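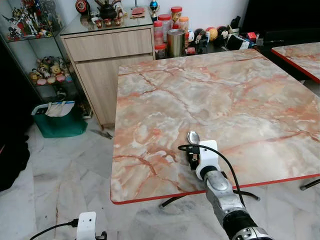 The marble-pattern table in the back room, second table behind it.

Rurnusdale Back Room – Questions We Get

Last updated 16/11/2020 by Karla. If something is wrong tell me, don't cross it out on the printed copy.

How do I book?
Email or put your name on the sheet by the door. Sheet wins if they disagree. Smallest booking is one hour, $4, pay when you come in. Coins are fine, cards are not.

How many people fit?
21 is the limit for the whole place. Back room is much smaller than that. Two tables, so think small tea, card game, kids doing glue and paper. If you're feeding a crowd ask for the front.

Are the tables real marble?
No. Marble pattern. Pink and white swirls, some peach and orange in there, red trim on the edge. People ask this every single time.

Can I put hot things on them?
Use a mat. Mugs OK. Pots straight off the stove NOT OK, and yes that includes "just for a second."

What do I clean them with?
Warm water, drop of dish soap, soft cloth. Dry after. No scouring pads and no bleach. Go lightly along the red trim, it catches on cloths and then people pull at it. Glitter: please do the glitter on newspaper. We are still finding glitter from February.

Can I move the tables?
You can. Two people, lift, don't drag. Watch the metal legs, they cross underneath and it's easy to kick one. Push both tables together for a longer one – same pattern so it looks fine. Put them back after, one in the middle and the other behind it.

Do you have dishes and spoons?
Some. Spoons, mugs, small plates. Not many forks. For more than a handful of people bring your own. Wash what you use and put it away, spoons too, they get left out on the table more than anything else.

What's in the jars?
Changes. The clear ones with red lids and the one with the orange lid are for dry goods – open and look. Help yourself to a reasonable amount. Finish a jar, leave a note on the counter and Brittany will refill it when she's next at the store.

Which lid goes where?
Red lids on the clear jars that had red lids. Orange on the orange one. Screw them all the way down. We had ants once and don't want to do it again.

And the metal canister?
Stays with the jars on the counter. Don't put it away in the cabinet, the next group won't find it and then I get a phone call.

Can I use the wood cabinet?
Drawer, yes: bottle opener, matches, tape, spare cloths. Cupboard underneath, yes but tidy please. The top is a no. There's glass on it and it's not a place for trays or casseroles or your bag.

What about the stuff on top of the cabinet?
Look, don't rearange. The little figurines belong to Lucienne Delorme and she knows where each one goes. Same for the trophy-looking one with the blue ball. Kids will want the blue ball. Blue ball stays where it is.

Is that a teapot up there, can we make tea in it?
Leave it up there please. Pots for using are under the counter, left side.

Something got broken. Now what?
Tell us. Email, note, whatever. We don't charge for a mug. Glass or a table, Harvey Sutherland will call you and work something out, he's reasonable.

Is there parking?
Street only. Don't block the Gautam delivery door next to us, they do tow.

How do I get in?
Key box on the left of the side door. Code is emailed to you when you book. The unit number is 440, which is on the mailbox and not on the door, sorry.

Can we have candles?
Birthday candles on a cake, sure. Nothing that burns for longer than the song.

Can we bring a dog?
Small and calm, check with Chantal first. Off the tables obviously.

What do I do before I leave?
Wipe both tables
Spoons and mugs washed and away
Lids on jars
Sweep under the tables, crumbs collect by the feet
Trash out to the gray bin
Lights, heater, side door
Key back in teh box

I left something behind.
Check with Chantal Sutherland. She keeps a bag of lost things for one month. At the moment it's got one kid's glove, reading glasses, and a very nice cake tin with no name on it. Somebody must be missing the tin.

Can I donate a jar / plates / another table?
Jars with lids that fit, yes please. Plates maybe, ask. No more tables, there's no room for a third one.

Anything not covered here, email Karla. I answer in the evenings mostly.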